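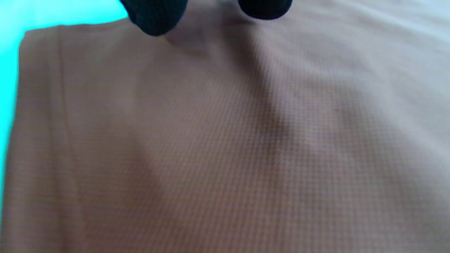 House Diary, Dekora Hall, Budby
July, first week of the summer season

The hall opened to the public at 6:45 p.m. for the first of the Plokuvora evenings. All 702 seats had been released for sale and the box office reported a full house by late afternoon, with a short list of persons waiting for returns. Doors to the upper level were held for a further ten minutes at the request of the stage manager, whose team was still placing music stands. The delay was announced in the foyer and no complaint was received.

The evening consisted of a reading by Elínborg Lauritsen from her new collection of essays, followed after the interval by Bach, two of the cello suites, played by Lâm Dương. The order had been reversed from that given in the season brochure. A slip was placed inside each program to say so. The box office was asked by several patrons whether they might attend the second half only, and was instructed to admit them at the interval on their existing tickets.

Ms. Lauritsen read for forty minutes from the lectern at stage left. The sound desk had set her microphone for a louder voice, and the opening page was difficult to follow in the rear rows. The level was raised during a pause between the first and second essays. The duty manager has asked that every speaker in the series be given a full sound check from the lectern itself, with a member of staff standing in the last row. The check held in the afternoon was made from the center of the stage.

The essay on her grandmother's radio was received with particular warmth. The second, on translation, ran long, and the author passed over its closing section with an apology to those who had hoped to hear it. It is printed in full in the book.
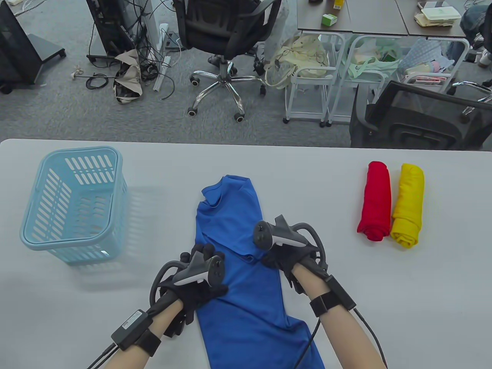 Will the talk after the performance be open to all ticket holders? Every ticket for a Plokuvora evening includes the talk, which takes place in the main hall and begins fifteen minutes after the last piece.

The wording above has been agreed with the box office and will be used at the counter, on the telephone and on the printed notice by the stairs. The earlier notice referred to "invited guests," a phrase carried over from last year's arrangements, and it sent a number of people home before the talk. Replacement notices are to be in position before the second evening.

The interval was planned for twenty minutes and ran to twenty-eight. The bar on the ground floor was served from one station. A second station had been requested in the spring and was approved, but the order to open it did not reach the catering staff. The house manager accepts that the instruction should have gone out in writing. Patrons in the upper foyer were permitted to bring water into the hall in order to clear the landing.

The second half began at 8:21 p.m. Mr. Dương played without a printed score and asked that the house lights be kept slightly above their usual level, a change the lighting desk made at once. The G major suite was followed by the D minor. There was applause between movements on two occasions, which the performer acknowledged with a nod before going on. A telephone sounded in the balcony during the Sarabande of the second suite. The announcement about telephones had been made at the start of the evening and was not repeated after the interval. It will be repeated in future.

There was one encore. Its title was not given from the stage and the front desk was unable to answer inquiries afterward. Performers will be asked to supply the title of any encore to the stage manager, in confidence if they prefer, so that it may be posted in the foyer at the close. 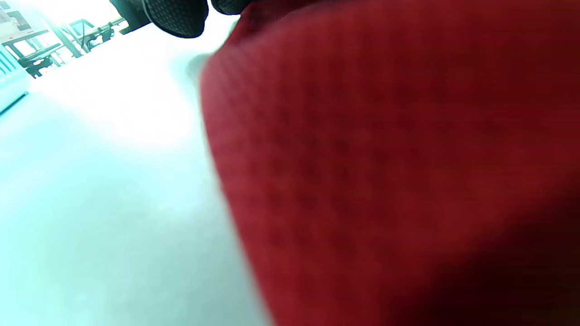
Meifang Dai remarked at the talk that she had attended readings in Budby for many years and had never before heard words and music given equal time. She went on to ask whether the author had chosen the suites herself. Ms. Lauritsen replied that she had asked for Bach and had left the choice of pieces to Mr. Dương, and that the two had met only once before the day of the performance. Mr. Dương added that the D minor had been settled on the train.

The talk was chaired by Kári Kragh and closed at 10:20 p.m. Four questions were taken from the floor. One further question, concerning the price of the book, was referred to the sales table. The roving microphone failed during the third question and the chair repeated the speaker's words from the stage. The unit has been labeled and set aside for repair.

The sales table remained open until the foyer was cleared. Stock of the new collection ran out before the signing ended. Orders were taken by hand and the names have been passed to Reinaldo Tavares, with a request that copies be available for pickup at the counter during normal hours. Ms. Lauritsen left a supply of signed bookplates for this purpose.

Ticket sales for the whole series stood at 1,738 at the close of business. The third evening is now the weakest, and the program office wishes to bring forward its mailing to subscribers. A draft has been requested for tomorrow morning.

Lost property: one umbrella, one pair of reading glasses in a green case, and a season brochure with handwritten notes. The glasses were claimed before the building closed.

The piano, which was not used, is to be returned to the rear stage before rehearsal at 10 a.m. Stage doors were locked at 11:05 p.m. and the alarm was set by the duty manager.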